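Ovside drive caddy, blue, for 3.5 inch bays
Sold by Jutano Storage Parts
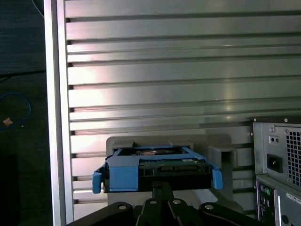

The Ovside is a plastic carrier for one hard disk. It fits round the drive and lets it go in and out of a bay without a screwdriver once the first fitting is done. We sell it singly, in packs of two and in boxes of 50.

Price and stock
Single caddy: in stock
Pack of 2: in stock
Box of 50: to order, allow 7 working days
Trade customers with an account see their own prices after signing in.

What you get
One caddy
Four fixing screws
A fitting sheet, printed both sides
The hard disk and the bay bracket are sold separately. Brackets are listed under Owino bay parts.

About the caddy
The body is blue plastic, with a release tab on each side. The colour goes right through the plastic, so scratches from use do not show up white. The top is open and you can see the circuit board of the drive when it is fitted that way up. People who label their drives on the board side like this, as they can check a serial number with the caddy still on. If your labels are on the lid side you will have to turn the carrier over to read them.

We also do the caddy in grey. A lot of customers buy both and keep blue for drives in service and grey for spares. The two colours are the same part in every other way and can be mixed in one machine.

Which drives fit
Any standard 3.5 inch hard disk with side fixing holes in the usual places. Very old drives that stand taller than one inch will not go in. For 2.5 inch drives you need the Pliltura adapter plate, which screws into the same four holes and holds the small drive at the connector end. We do not recommend packing out a small drive with foam or card.

Which bays fit
The caddy was made for the Owino bracket, the light grey type with an open slot. It also goes into the older Owino steel cage, although the fit there is looser and you may hear some rattle from a fast drive. It does not fit tool-free bays from other makers, even where the opening looks the same size. Please measure before ordering a box. The opening needs to be 2 mm wider than the caddy and no more.

Fitting
Shut down the computer and pull out the mains lead. Spread the sides of the caddy slightly and lower the drive in, with the connectors to the open end. Put the four screws in by hand first, then tighten them. They only need to be snug, and the plastic threads will strip if you use a powered driver.

Line the caddy up with the slot and push it in level. It should slide without force until the tabs click. If it stops short, take it out and check that no cable has dropped behind the bay. To remove it, squeeze both tabs together and pull straight back – pulling on one tab alone will twist the carrier and can crack the rail.

Hold the drive by its sides or by the caddy and keep fingers off the board.

Wear
The tabs are the part that goes first. The maker rates them for 1000 insertions. In our own workshop we have had a few go sooner, mostly in a cold room, where the plastic is stiffer. Tabs are not sold as a spare, so a broken one means a new caddy. The drive will still run in a caddy with a broken tab, but it is not locked in and the machine should not be moved.

Cleaning
Dry cloth or a soft brush. Take the drive out first. Solvent cleaners turn the plastic cloudy and may make the tabs brittle.

Questions we are asked
Does it work with solid state drives? Yes, with the adapter plate.
Can I swap a drive with the computer switched on? That depends on your controller and not on the caddy. Check the handbook for the machine.
Is there a lock? No. Owino make a locking bar that covers a full row of bays, and we can order it in.
Do you have the fitting sheet as a download? Yes, see the documents tab.

Returns
Unused caddies can come back within the period set out in our terms. We cannot take back a caddy once the screws have been in, unless it is faulty. Part boxes are refunded at the box price for each piece.

For bay sizes or older machines, write to Rami Saab on the parts desk, giving the model of the computer and the width of the slot.

Page last changed 20/09/2018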